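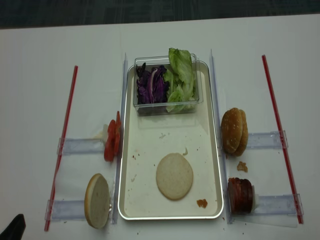
Somebody wrote in after the last version went up to say that their delay pedal was still howling at the second chorus, and could I please put the bit about gain before the bit about loops. Fair enough! So I've moved things around, and the gain part now comes first.

Section 2: Setting up the Meltbridge for a solo set

I wrote this for people playing on their own in small rooms, with one instrument, one looper and a house mixer they've never met before. If you're in a band, most of it still works, but you'll want to talk to whoever is doing sound before you touch anything.

Before you start

You need the Meltbridge itself, its own power supply (please, not the one from your tuner), two short patch cables and one long cable to the mixer. I carry a spare long cable too. I played Ustgate without one in January and spent half the sound check on my knees wiggling a plug.

CAUTION: Turn the house speakers down before you plug in or unplug anything. The Meltbridge makes a nasty thump when it powers up, and the room gets all of it.

Getting the level right

1. Set all the knobs on the Meltbridge to zero and switch it on. Wait for the light to stop blinking.

2. Plug your instrument into Input A. Leave Input B alone for now.

3. Play the loudest thing in your set. I mean really the loudest, the part you'd be embarrassed to play in an apartment.

4. Bring up the input knob until the red light flickers, then back it off a hair.

5. Ask for your channel to be brought up slowly while you keep playing. If it starts to ring, stop there and come down a little.

Note: Guitars with hollow bodies ring much sooner. Move yourself away from the speaker before you start blaming the box.

Recording your first loop

6. Press the left switch once and play. Press it again on the beat to close the loop. You will be late the first few times (I still am, on bad nights).

7. Bring the loop volume up to match your live sound. I like mine slightly under, so there's room to play over it.

8. Hold the right switch to clear the loop. A quick tap only mutes it, and a muted loop comes back at full volume when you tap again!

The Meltbridge holds 129 saved loops. I name mine after the piece and the room, so "Clurkstead drone" is the long one I made for the back room at Clurkstead, which has a lovely boomy corner by the bar.

CAUTION: Saving over a slot doesn't ask you first. I lost the whole opening of a set called Dijkstra that way, and I've never quite gotten it back.

Packing down

9. Speakers down first, then power off, then cables.

10. Coil the long cable loosely and check both plugs before it goes in the bag.

Changes since the last version: gain moved up front, step 8 rewritten. Updated 10/08/2024. Syncing with a drum machine is in Section 3.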